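Search this site
Search

Category: Data > Text collections > Recipes

# Prureo Recipe Cards

Prureo is a set of 2,000 handwritten recipe cards typed out as plain text. Most came from households in Uvville, the rest from Kirkby. Evdokia Raptis and Thodoris Gavalas did the typing.

## Files

- `cards.csv` — one row per card
- `units.csv` — old kitchen measures with metric values

Spelling is kept as written. Blank cells mean the card gave no amount.
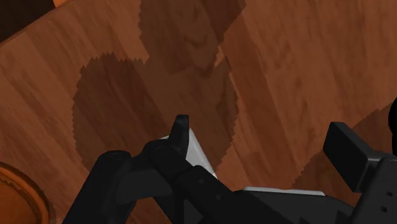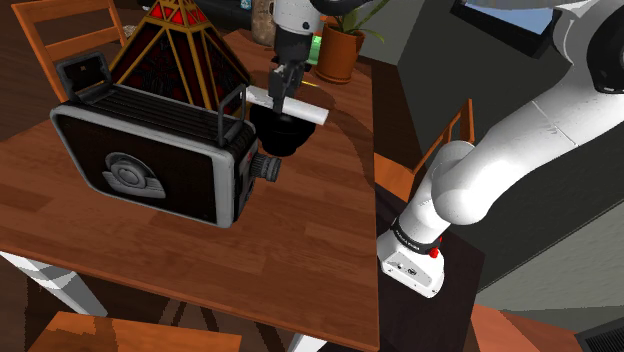

## Known problems

In 76 rows the oven setting is a word ("slow", "brisk") and has not been turned into degrees. Another 37 cards are missing a second side — these have `partial` set to 1. "Cup" is not the same size everywhere, so check the `town` column before converting.

## Changes

July: merged duplicate jam recipes, fixed commas in the `notes` column.

Send corrections to Glykeria Balaskas with the card number.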